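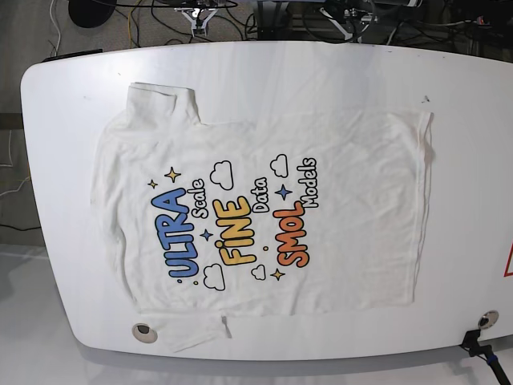
White T-shirt, short sleeves, laid out on the table.

Print this page | E-mail this page

Players wanted for the Tipoki summer volleyball league

Hi everybody! I run the Tipoki rec volleyball league over in Bondatham, and I'm looking for people to come play with us starting in June. We had 102 players last summer and I'd love to get a few more teams going this time (especially on the beginner side, where we kept running short).

You don't need to be good. I started playing at 41 and spent my whole first season serving into the net, and my team still let me come back! If you played in high school or college, great, we have an upper division and those games get pretty intense. Coed sixes in both divisions, ages 16 and up. Anyone under 18 needs a parent's signature on the form.

Games are at the Lement Recreation Center, gym B, with first serve at 6:30 p.m. and the late match at 7:45. Each team plays one night a week for eight weeks, then playoffs. Gym B is the one with the new floor, so please bring clean indoor shoes and change at the door. Knee pads are up to you. I wear them.

The fee is $70 a person and covers gym time, refs and a team shirt. Put your shirt size on the form, and go one bigger if you're between sizes. If the fee is a problem, write to me and we'll work something out, no long story needed.

You can sign up alone, with a friend or as a full team of six to ten. If you come in alone I'll put you on a team myself, and I do try to match people up by skill and by which nights they can make it.

I could also use two more refs and a scorekeeper. Refs get $20 a match. I'll teach you the rules and the hand signals at a short clinic in May, and you can ref and play in the same season as long as it's not your own division.

Forms are at the front desk in the rec center, or e-mail me and I'll send you one. Get it back to me by the end of April, please! Questions are fine any time, but I'm slow to answer on game nights.

Related items
Troma Open Gym: spring hours
Beginner serving clinic, Lement Recreation Center
Fall league: captains needed
Last summer's playoff results

Contact the league | © Tipoki Volleyball | Back to top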